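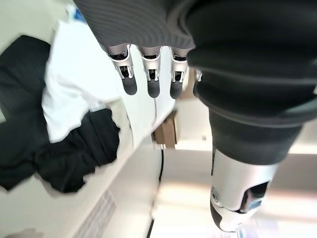

## Grasp planner drops black garments from wrist view

**dsegers** (Dirk Segers), Aug 28, 2020

Running Findero on the wrist stream. White cloth segments fine. Black on black merges with the fingers and the planner returns no candidates. 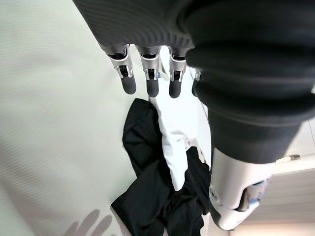 Depth confidence cutoff is 40, self-filter on, 400 grasp samples per cycle.

**knurl_73**

Raise it to 2,000 samples. The planner is starved.

**dsegers**

Tried in April. Same result, slower cycle. 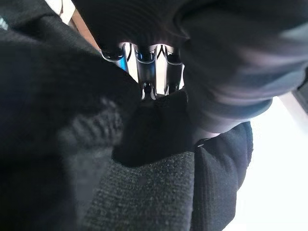
The Movar driver publishes joint states late, so the self-filter mask lags when the hand moves.

**tarn_ops**

Disagree with knurl. Sampling can't fix a bad mask. Pad the hand model and compensate the timestamps.

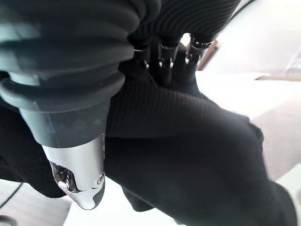

Padding has a cost. Your collision model needs the bellows covers as separate meshes. With rib-knit fabric bunched right under the finger joints, as in the last picture, a padded hull will delete the cloth you want to grasp.

**knurl_73**

Then mask in image space and skip the hull.

**dsegers**

Will try timestamps first, padding off. Branch is `schouten-mask`.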